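The letter from Dritcombe Home came in October, on heavy cream paper, and congratulated me on being chosen. I had been picked, it said, to join the Wimari plan, under which every appliance in my kitchen would be covered for as long as I cared to keep paying. There was a gold seal. There was a signature in blue that smudged on the second copy and didn't on the first, so somebody is at least spending money on ink.

I have never trusted the extended warranty, and I've sold them. For two summers in college I stood by a row of dryers and asked people whether they wanted peace of mind. They mostly said no. We were told to ask again at the register, in a lower voice.

The pitch has changed since then. The old plan covered one machine and ran out. The new kind is a subscription, it covers "the home," and it renews itself while you sleep. Wimari's brochure gives the example of the Mfaume family, who saved $2,245 in a year when the refrigerator, the oven and the dishwasher all quit. I'd like to meet the Mfaumes. I'd like to know what they were doing to that kitchen.

So I did what the brochure hopes you won't and went through my own receipts, which I keep in a shoebox. Since moving into this house I have spent $1,000 on repairs, most of it on a single washing machine that I should have given up on sooner. The same years of Wimari would have cost me $2,682, before the service fee they charge for each visit. That fee is on page two of the terms, under a heading that says "Your Benefits."

Then there's the list of what they won't cover. Hoses are out. So are door seals, knobs, shelves, lights and anything the technician decides is "wear." A machine that has stopped working after nine years of use has worn, as far as I can tell. I called to ask what the difference was between a breakdown and wear, and was told it depends on the finding. I asked who makes the finding. The technician does, and the technician works for Berar Service, and Berar is paid by Dritcombe.

None of this is illegal. The terms are all there if you have an hour and good light, and some people do come out ahead.
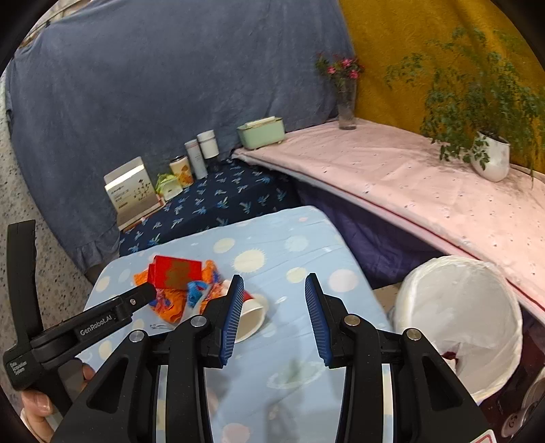

Peninah Mbwambo thinks I'm being unfair. She had a plan like this one when her furnace died, she wrote to me, and they replaced the whole thing without an argument. She said the shoebox only works for a person who has the money sitting there on the day something breaks, and that I write as if everybody does.

She has a point about the money. A furnace in January can't wait for anyone to save up. I'd still want to see what she paid in before it died, and she hasn't told me, and I've asked twice.

My own letter is in the shoebox now, behind the washing machine. A second one came last week. It said my file was about to close.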